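Brokstead produce market goes to Friday evenings starting in November, new lot on Plolport Road

Quick one before the office closes. The city has signed off on the move. The Brokstead produce market leaves the square after the last weekend of this month and comes back as a Friday evening market, 4 p.m. to 8 p.m., in the old bus lot on Plolport Road. Same sellers mostly. Same rules on what can be sold. Different day, different parking, later hours.

The square is getting dug up. Water main, the old one, plus new drains along the north side. The city notice says spring for the reopening but doesn't name a month, and the contract with Deák, the paving firm, runs longer than that. So plan on the bus lot for the winter at least.

The market had 1045 paying households signed up for its weekly box at last count. That's down from 1054 a year ago, so pretty much flat. Box pickup moves with the market. If you pick up at the square now, you pick up at the lot, no form to fill out. If you get yours at the library, no change, still the library, still the side door.

What's on sale this time of year: peppers till the first hard frost, winter squash, onions, cabbage, the last of the cucumbers from whoever has a hoop house. Eggs go fast. Apples through the new year if the cold storage holds up.

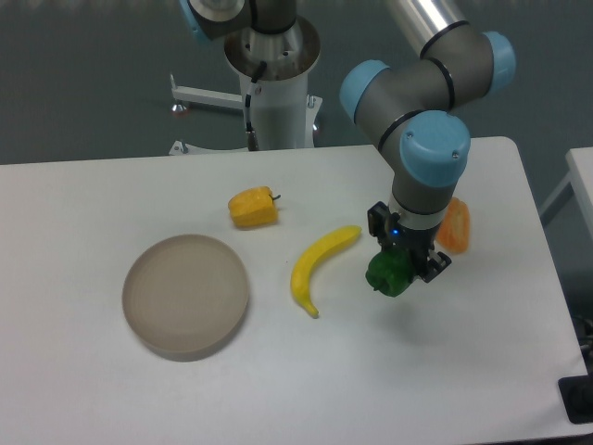 A seller who has been on the square since it opened said she would try Fridays until the new year and then decide, that the evening hours were fine by her but picking all day and selling till eight made for a long one, and that she wanted lights over the rows before she wanted anything else.

Lights are in the plan. The city says poles go up the week before the first market, on the two long sides, and the sellers can run their own lamps off the box at the back of the lot. One outlet per stall. Heaters are not allowed on that circuit, propane is OK with a permit, and the fire department will walk through at 3 p.m. before the first opening.

Stall fees. This is what most of the calls today were about. The fee for the season stays at $200 for a ten foot space. There was talk of raising it to cover the lights, but the city is paying for those out of the street project. A second space next to your first is another $200, no discount, and you have to use both or give one back. Fees are due at the counter at city hall by the end of the month. Check or card. No cash this year.

Sellers who already paid for the winter on the square don't pay again. The fee carries over. If you can't do Fridays you can get the whole amount back, but ask before the first market, after that it's prorated and the city takes its time.

Parking. The bus lot itself is for stalls, you can't drive in. Shoppers park along Plolport Road on the east side only, or behind the tile store, which closes at five and has said yes to market parking after that. Between four and five please stay out of there. Four disabled spots right at the gate. The number 6 bus stops across the road and there's a light at the crossing, but the walk signal is short and the city has been asked to make it longer. No answer on that yet.

Bikes: racks are being moved over from the square. Not all of them. The long one by the fountain stays put since it's bolted in and the crew didn't want to cut it out.

Dogs still not allowed inside the rows. Yes we know. It's the county health rule and it goes wherever the market goes.

On vegetables and prices, the growers we reached by phone all said about the same thing. Good fall for peppers, warm nights late into the season, lots of color. Bad one for greens, too dry in August and then the beetles. Expect smaller heads of cabbage at last year's price. Squash is cheap, there's a ton of it. One farm is bringing a pepper it calls Nana, a sweet blocky one it has been saving seed from for years, and will have it as long as the plants hold out. Don't expect it in December.

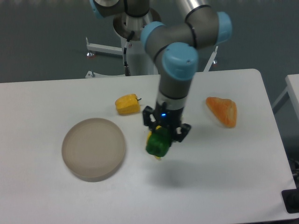
Dark green over the white tabletop.

Food assistance cards will be taken at the lot the same as on the square. The token table is going to be just inside the gate on the left. You swipe, you get the tokens, you spend them at any stall that sells food. Old tokens from the square are still good, they don't expire, so dig through your coat pockets. The match is still on for fresh fruit and vegetables. It's not on for bread, eggs, or honey, which trips people up every single week.

The cooking table comes along too. One dish each Friday, made from whatever is cheap that evening, with a printed recipe to take home. First one is a pepper and onion thing with rice. After that probably squash soup, and then squash soup again if we're reading the harvest right. Bring your own spoon if you can.

Music is on hold. The bus lot is closer to houses than the square was and the neighbors asked for quiet at the first meeting. The city said it would look at it again after a month. Acoustic only, if it comes back, and done by seven.

Some pushback, as you'd expect. The coffee place and the two bakeries on the square do a good part of their weekend business off market traffic, and they asked for the market to stay downtown, on the school side streets, for example. The city looked at that and said the fire lane doesn't work, the streets are too narrow with stalls on both sides. The bakeries have been offered a stall each at the lot for the winter. One has taken it. The other hadnt called back when we checked this afternoon.

The school parking lot came up also. Too many games on Friday nights.
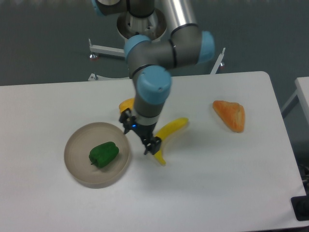 Couple more things that came in late.

Compost drop off does not move on the first week. The bins have to be emptied and hauled and the truck is only free every other week. So hang on to your scraps, or take them to the transfer station, which is open till six. Drop off should start at the lot the second Friday. Same buckets, same list. No meat, no "compostable" forks, please.

Knife sharpening is staying with the market but only twice a month. Wrap the blades in something.

Restrooms: two portables at the back fence, one of them accessible. The square had real ones so this is a step down, can't be helped.

If it storms. Call on closing gets made by noon and goes on the city's phone line and on a sign at the gate. Rain alone won't close it. Wind will, the canopies can't take it out there, the lot is wide open on the river side and there's nothing to break it. Every canopy leg has to have weight on it, forty pounds a leg, and that's going to get checked before opening. Water jugs don't count unless they're full, and somebody always brings them empty.

Box customers: if the market gets called off for weather your box goes to the library the next morning and sits there until one. After that it goes to the food pantry. No refunds on those.

New sellers can still apply. There is room for a few more rows than on the square, so the waiting list is moving for the first time in a while. The city wants growers first, then bakers, then prepared food. Crafts are full. Applications are at the counter and on the city site under Markets, the link was broken this morning but works now.

Last market on the square runs regular hours, eight to one. Then the fences go up early the next week and the north side is closed to cars. Foot path stays open past the bank. First Friday market at the bus lot is the first one in November, gates at 4 p.m.

We'll update if the crossing signal gets sorted out or if the date slips. Corrections to the news desk, as allways.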